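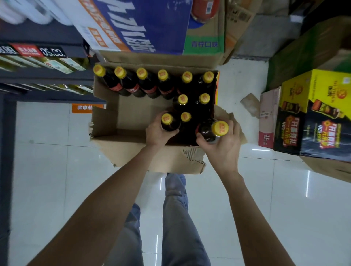

1/ Monday, cola

I help three evenings a week in a small shop in Enddale, and Monday is my cola day. Floor tiles, one torn cardboard box, dark bottles with yellow caps. I sit down in the aisle with the box between my arms and begin.

2/ I always hold the bottle at the neck or with the whole hand under the belly. Never by the cap. My old boss Baltasar Iturra taught me this in my first week and I still hear his voice when I am lazy.

3/ In the box I try to keep them standing in rows. A bottle which lies across the others looks harmless, but then you lift the box and everything slides to one side.

4/ The cardboard is tired, I know. When the rim is torn like this I carry the box from underneath, with both arms, and I don't trust the flaps – they have no strength left.

5/ Now the shelf. It is at a good height for the arms and a bad height for the back.

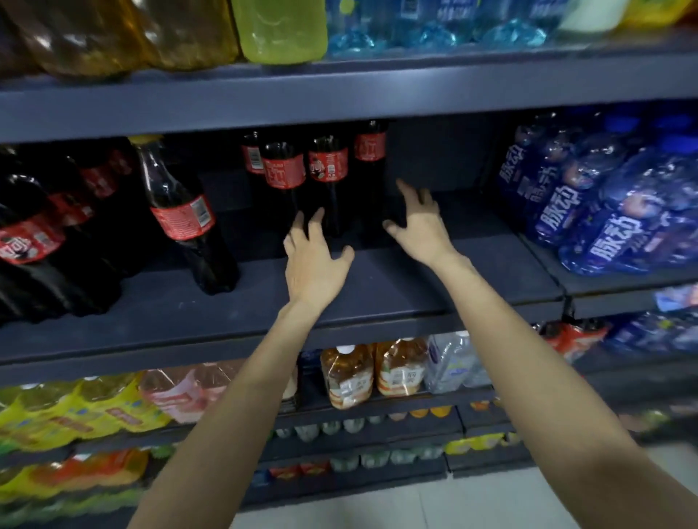 The cola shelf, both hands busy.

6/ I like the red labels to look at the customer. Siham El Fassi, who has the morning shift, says people buy with the eyes. I think people buy with the thirst, but I turn the labels anyway.

7/ One leaning bottle makes the whole shelf look untidy, so I correct this one first. After it I do the row at the back, and the front I leave for last.

8/ Somebody asked me yesterday how long it takes. For the cola, 14 minutes when the aisle is quiet. With customers stepping over my legs it is more, and I say sorry to each of them.

9/ Next is the juice, and then I go home with the bus to Plallotholm. If you have a good trick for the knees on hard tiles, please write it to me.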